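My dull little shares pot, one year on

24 shares | 8 comments

I've been meaning to write this since the start of July, when my statement came through the door and I sat down with it and a pot of tea and tried to work out whether I was any good at this. Regular readers will remember that last summer I moved a bit of money out of my savings account (the one paying next to nothing, I've grumbled about it enough on here) and started buying shares in a small way. A very small way! I put in £200 to begin with, then £100 whenever the month had been kind, and some months it hadn't.

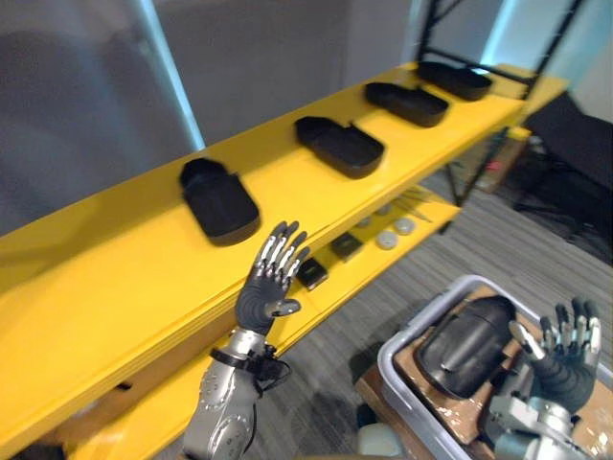 4 min read

I should say straight off that I'm not an adviser of any sort, and please don't go and buy something because a woman with a blog did. I only write it down because writing it down stops me fiddling.

The first thing I bought was Grerside, who make pumps and valves for water companies. I chose them because I'd read their annual report from front to back on a long train journey and understood nearly all of it, and I still think that's a decent way to pick. They've gone up a little, paid me two small dividends and never once given me a bad night. I reinvested both dividends, though the second one was so tiny that the dealing charge took a rude bite out of it. Next time I'll let them build up first.

Kedau was the exciting one. Everyone on the forum I read was terribly keen on Kedau last autumn, and I held out for weeks, feeling sensible, and then bought on a morning when it had already jumped. You can guess the rest. It's down by more than I'd like, and I've gone back and forth about selling, usually at four in the morning.

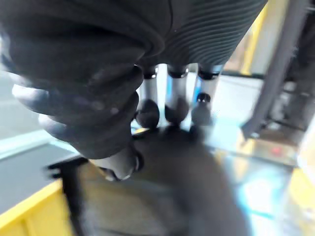 Fingertip pointing down.

My friend Ha-neul Um, who has been at this far longer than I have and is very patient with me, asked a question I've been chewing on ever since. If I had that money back in cash today, would I buy Kedau with it? I said I'd have to think, and she said well, think then, and poured me another glass of wine. I have thought. I wouldn't buy it, and I still haven't sold it, and I'm aware of how that sounds.

Part of the trouble is that I don't like the loss becoming a real one. While it's sitting there in the account I can tell myself it's only resting. My mother was just the same with a set of encyclopaedias she was sure would be worth something one day, and they went to the charity shop in the end with the curtains.
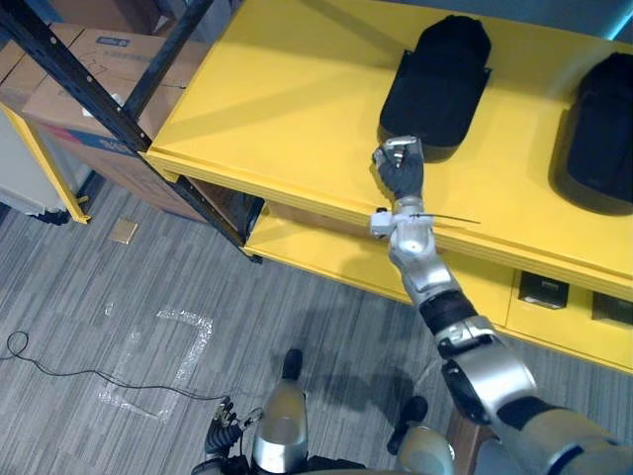
What I'm changing this year

I've set myself a few rules, and I'd be glad to hear yours in the comments. I'm going to wait a full fortnight between wanting a share and buying it. I'm also going to write a paragraph beforehand saying why I want it, in ink, in the green notebook, so that I can look back and wince properly. And I'm taking the app off my phone. I can look on the computer in the spare room, which is cold enough to keep visits short.

I've also got my eye on Oláh, a family-run packaging firm with hardly any debt, but the fortnight has only just started so I'll say no more for now.
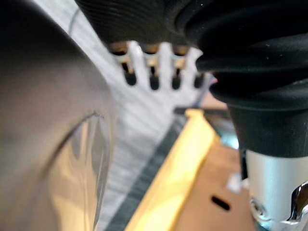 The Daltton question

Several of you asked whether I ever bought Daltton after I went on about it at Christmas. I didn't, and it has done beautifully without me. I was put off by the directors' pay, which seemed very generous for a company that size, and I'd probably be put off again. It stings a bit all the same.

So the whole pot stands at £675, once you count the dividends and take off the charges. A savings account would have given me an easier year, I know, but I've enjoyed the reading far more than I expected to, and I do feel I can follow the business pages now without skipping the middle. I'll put up another post when I've made up my mind about Oláh, and I'll own up about Kedau too, whichever way it goes.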